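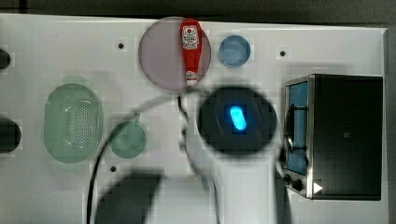 Monthly check, arm station 2, Heltusbridge site
March 2019
Checked by: Marisol Marulanda
Present: Duván Bermúdez (operator), Abhishek Bhatia (maintenance)

1. Table surface clean, nothing sticky. OK.
Comment: Duván cleans it at the start of the shift now. Before the arm came this was the job of the evening person.

2. Cable on the table fixed and out of the way. NOT OK.
Comment: The black cable makes a loop over the table near the green pan and goes up to the plate. It must be clipped to the side. Abhishek will do it before the next check.

3. Objects inside the reach of the arm are only the ones for the task. To discuss.
Comment: Plate with ketchup bottle, blue dish, colander, pan, toaster oven. I find this is many things for one table. Duván says the mix is wanted, and with fewer things the work is too easy to be useful. I leave it to Hernán Puma to decide.

4. Toaster oven unplugged at the wall during arm work. OK.
Comment: I followed the plug by hand. Please write it also on the shift card, in the Malo folder.

5. Stop button can be reached from the operator's chair. OK.
Comment: Tested two times. For Katherine Sotelo the chair must be moved closer, her arm is shorter than Duván's. A mark on the floor would help.

6. Operator knows the meaning of the light on the wrist. Partly.
Comment: Everybody knows blue. For the other colours I received two different answers. A printed list is needed at the station.

7. Arm hours since last service: 983. Limit is 2,000. OK.

8. Rest breaks and change of work. NOT OK.
Comment: Earlier the staff carried and sorted by hand and they were tired in the back. Now they sit and watch, and they complain of the eyes and the neck. The break plan is still the old one from October. Katherine asks to change place every hour. I support this.

Open points: 2, 3, 6, 8.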